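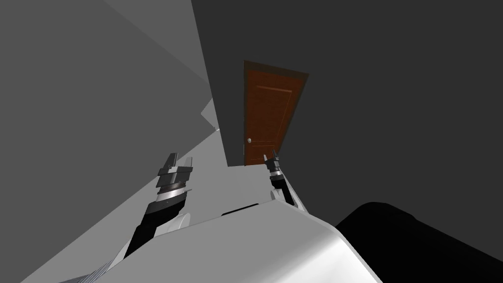 Subject: Re: [room-hire] Publishing capacities: one figure or several?
List: room-hire (small venues, bookings and access)

Replying inline to the message from Trelow, with the parts I have nothing to add to removed. I look after bookings at Horngate, where we rewrote all our room sheets in March, so the reasoning is fairly fresh.

> We are redoing the hire page and can't agree on what to print
> for the main room. The fire risk assessment gives 145. The old
> leaflet gives 70. A hirer who had read both has asked which one
> is true.

Both can be true. The figure in a fire risk assessment is usually the upper limit for the room in its least furnished state, and it depends on the exits being available and the floor being clear. The leaflet figure is probably somebody's experience of the room with tables in it. The fault is in printing either one without the layout it belongs to.

We print a short table for each room. For our large room it reads:

| Layout | Maximum | Notes |
|---|---|---|
| Standing | 145 | No furniture, both exits in use |
| Seated at tables | 70 | Long tables, centre aisle |
| Workshop, wide aisles | 44 | Room for wheelchairs to turn at each table |

The maximum includes everybody: tutors, caterers, musicians, babies in arms. We had to add a line saying so. Several regular hirers had been treating the number as ticket sales and putting their own helpers on top.

> Should the table include a theatre-style row? We own enough
> chairs in theory but they are spread over three rooms.

I would leave it out unless you can supply the chairs on any date you accept a booking. If another hirer next door has half of them, you have published a layout you can't provide. We removed ours and put "rows of chairs by arrangement, please ask". The number of enquiries has not changed and there have been no arguments over chairs.

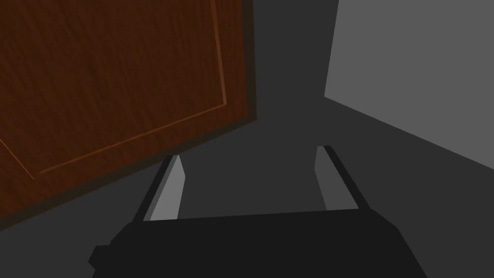 > Rutura only lets us enter one capacity per room. Has anyone
> found a way round this?

There are two ways, neither very good.

1. Set each layout up as a separate room and link them so that booking one blocks the others. This works for the calendar. It makes a mess of the monthly usage report, which treats them as different rooms and adds up the available hours three times.
2. Keep one room, enter the standing maximum in the capacity field, and add a compulsory question for layout and expected number. The system will not check the answer against your table, so a person has to do it before confirming.

We use the second. Checking takes a minute per booking and the reports stay usable. If you go this way, turn off automatic confirmation for that room. We left it on for a fortnight and confirmed a sit-down meal well over the tables figure. It had to be moved to a larger building at our expense.

Whichever you choose, make sure the field feeding the public page is not the same one that feeds the invoice. In our set-up the "capacity" label is reused on the invoice as "places hired", and one hirer reasonably asked for a refund on the places they had not filled.

> The small meeting room is listed at 19 on the plan by the door
> and 12 on the website. Nobody remembers where 12 came from.

Then measure it again and start from the result. Old figures often belong to furniture that has since been replaced. Set the room out as it is normally let, leave the door free to open fully, and check that the person furthest from it can get out without asking anyone to stand up. Put the date of the check on the room sheet, and change the plan and the website on the same afternoon.

> Is it worth putting access information in the same table, or
> does that need its own page?

Same page, separate table. Hirers with access needs want the capacity and the route in together, and will not thank you for sending them to a second document. "Fully accessible" by itself is not much use to them. We list the clear opening width of each door, whether there is a threshold strip, which way the door opens, how it is held open and what kind of handle it has.

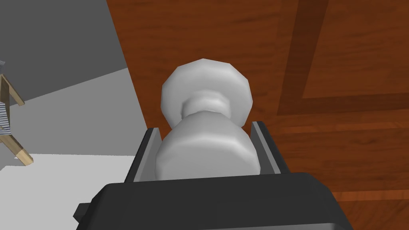 The handle column was the one we nearly dropped, and it has had the most use. Our first draft had only "door: yes/no step", and a hirer running a class for people with arthritis asked whether her group could get in and out without help. Level access had not told her that. A knob like the white one on the wooden door shown has to be held from both sides and turned, where a lever can be pushed down with a forearm or an elbow. If you still have knobs, say so on the sheet and give the room. Changing to levers may be a small job, but check the distance from the spindle to the door edge before ordering, and don't touch the hardware on a fire door without asking whoever certifies it.

> Last one. Do the figures go in the hire agreement or just on
> the web page?

Both, with the agreement taking priority. Ours has the room, the layout and the maximum for that layout written on the front sheet, above the signature. A general clause saying "hirers must not exceed the stated capacity" is weak if the capacity is stated in several places and they disagree. The web page carries a line saying that the figure on the signed agreement applies.

If the hirer changes the layout after signing, we issue a new front sheet. It is tedious. We allow changes up to 5 p.m. on the day before and none after that, and this is also on the front sheet.

I can send the blank room sheet and the wording of the layout question to anyone who wants them. The sheet is a plain text document with no macros. Please reply to me off-list for that, as attachments are stripped here.

One question in return: does anyone have wording for shared corridors, where two rooms are each within their own limit but empty into the same exit? Our assessor has given us a combined figure for the corridor and I have not found a clear way of showing it to hirers.

Bookings, Horngate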